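Reusing a strapped carton (and getting into one neatly)

Last updated Sep 4, 2024

Search tips Enter keyword Go

I love a good strapped carton. When a big brown box turns up with a couple of those plastic bands around it, I've got a storage box for the spare room, two lengths of handy strapping and usually a heap of packing paper, all for nothing! 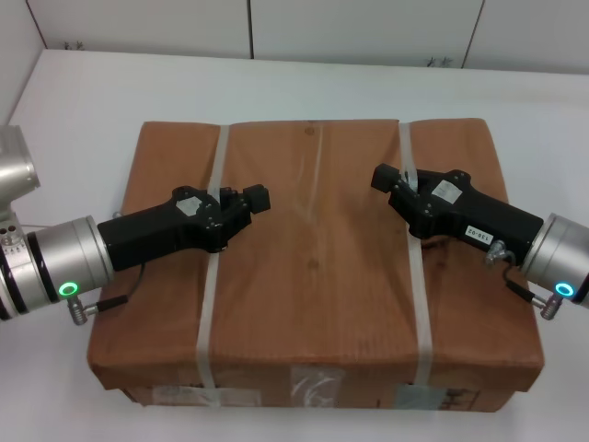

So the trick is to open it without wrecking it. Put it on a table if you can lift it safely (your back will thank you) and clear the mugs out of the way first. Bands can be under a fair bit of tension, and a cut end can whip up at your face, so wear glasses and gloves and stand off to one side. Press the band flat with one hand, well away from the blade, and snip it with tin snips or sturdy scissors. Kitchen scissors will do it, but they won't be much good on chicken afterwards.

Next, the tape. Please don't rip it! Brown cardboard loves to come away in long furry strips, and after that no new tape will hold on it. Slit along the join with the blade barely out, only deep enough to get through the tape. For stubborn patches and old labels, warm them with a hair dryer on low for a minute, then peel back slowly, keeping the tape low and close to the box. Any gum left behind can be rubbed off with a clean pencil eraser.

Keep the straps. Mine tie up tomato stakes, bundle garden hose and hold the lid on the Christmas decorations box from December right through to the next one. Anything over 700 mm is worth saving. Shorter bits I use as plant labels, written on with a paint pen.

Taping up again

When it's time to reseal, use wide tape and run it at least 200 mm past the end of the join. Press it down hard with the back of a spoon (my favourite tip on this whole page, it makes such a difference). For heavy things like books I put 4 strips across the bottom, and I still only half fill it and top up with jumpers.

Our last move, from Brumby to Rorport, was done almost entirely in second-hand cartons, and the only one that let go was a damp one from the garage. Keep them off concrete floors! A couple of timber offcuts underneath is plenty.

Flattened cartons store beautifully behind a wardrobe. Write the size on the edge in thick marker so you can read it without dragging the whole lot out.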